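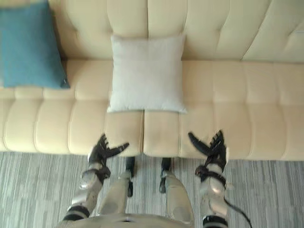

4. Evaluation of the Storora household package

4.1 What the package contains

Storora is sold as a subscription. The buyer supplies a humanoid with two five-fingered hands and a head camera, and the vendor, Komgate, supplies a trained policy, a calibration routine and a remote support line. The version we tested covers living room tidying: placing cushions, folding throws, and moving small items from a seat to a table. We paid the standard fee and told the vendor that the results would be published. Komgate had no part in choosing the tasks and did not see the results before submission.

The policy takes the head camera image and the joint positions as input and returns targets for both arms. It does not use the wrist cameras that some buyers fit. Walking is handled by the robot's own controller, so the package has to work from wherever the robot is standing when an episode starts.

4.2 Setup

All episodes were run in the Vurville apartment, a furnished test unit used by our group since June. Figure 3 shows the head camera view in the cushion task, with both hands open at the front edge of the sofa, a light gray pillow ahead of them and a teal one farther to the left. The instruction for this task names one pillow by color and says where it should go. An episode counts as a success if the named pillow ends up upright against the backrest and the other pillow has not been moved.

Figure 3. Head camera view in the cushion task. Neither hand is in contact with the light gray pillow.

Installation took most of a morning. The calibration routine asks the operator to move each arm through a set of poses while the head stays still. It failed on our first try and passed on the second, after we changed the lighting. The manual covers this in one line, and we would have liked more. The rest of the manual is clear.

We collected 1691 episodes over all tasks. An operator stood by with a stop button and scored each episode as it ended. Wondimu Wubshet rescored the episodes from video without seeing the first scores. The two sets of scores disagreed in 37 cases, mostly over whether a pillow was upright or leaning. Those cases were settled by a third viewing — the rule we used is given in the appendix.

4.3 Observations on the cushion task

Most failures came at the grasp. The policy likes to pinch a pillow by its lower corners, which works well on a firm filling. With a soft one the corners fold into the palm and the body of the pillow stays where it is. The policy then lifts both hands, finds nothing between them, and tries again from the same place. We saw very few cases where it moved its hands to a new position after a failed pinch.

Pillow color against the upholstery mattered less than we expected. The pale pillow on the cream sofa was found about as reliably as the teal one. Reach was a bigger problem. When the named pillow was well off to one side, the near arm had to do most of the work, and the second hand often arrived late or not at all.

We ran the same tasks with Aguirre, an older package that uses scripted grasps. Aguirre is slower and needs its pillow positions entered by hand, but it regrasps after a miss, and this helped it with soft pillows. Storora was easier to run day to day. A user with one sofa and firm cushions would probably prefer it.

The vendor states that the policy was trained on more than 4000 demonstrations. We could not check this, and the documentation does not say how many of them involved soft furnishings. Results for the throw-folding task are given in Section 4.4.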